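**Plant corner: cuttings in water**

The cuttings table at Udstead is open again from 6th April. We have 27 jars ready to go out, nearly all of them trailing green houseplants that root easily in plain water. Take one per household to begin with. If there are any left at the end of the month you can come back for another.

Several members asked last September how to keep a cutting going once it is home, so these are the basics.

Cut just below a node, the small bump on the stem where a leaf joins. Roots come from there, so at least one node has to be under the water. Strip off any leaf that would sit below the surface, as it will rot and turn the water cloudy. Two or three leaves at the top are enough for a short piece. Longer pieces can carry more, but they drink faster and tend to topple a light jar.

Any clean glass will do. Jam jars are good, and so are the small ones that candles and spreads come in. Clear glass lets you keep an eye on the roots and the water level, though you will get a bit of green algae in a sunny spot. Wash it out with warm water and a bottle brush when it bothers you.

Tap water is fine. Let it stand overnight if yours smells strongly of chlorine. Change the lot once a week and top up in between. A 700 ml bottle filled on Sunday evening and left by the sink does our shelf of small jars for most of the week.

Keep the jars in good light but out of strong midday sun, and away from radiators. Roots usually show in two to four weeks. When they are as long as your finger you can pot the cutting up, or leave it in water for good. Plants left in water grow more slowly and will want a drop of liquid feed every month or so in spring and summer, at a quarter of the strength given on the bottle.

For topping up, a can with a long thin spout is much easier than a jug or a cup. You can reach between the leaves and stop before the jar overflows.
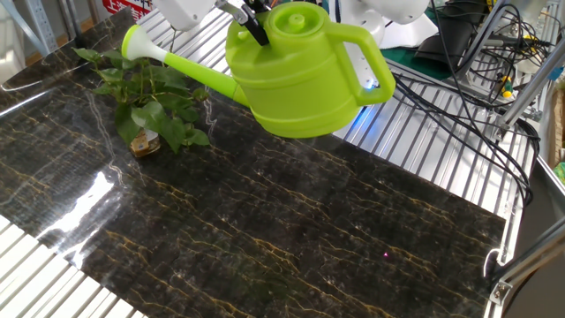
Go slowly, and aim for the neck of the jar. Water that lands on the leaves does no harm, but it runs off on to the furniture, so put a tray or a wipeable mat underneath if the table matters to you. Fill to about a finger's width below the rim.

The Grumport group has offered us a box of spider plant babies in exchange for some of ours. They will be on the lower shelf, already in water.

Empty jars are always wanted, labels on or off, with lids if you have them. Please leave them in the crate by the side door at Udstead. We can't use anything chipped, or anything taller than 30 cm.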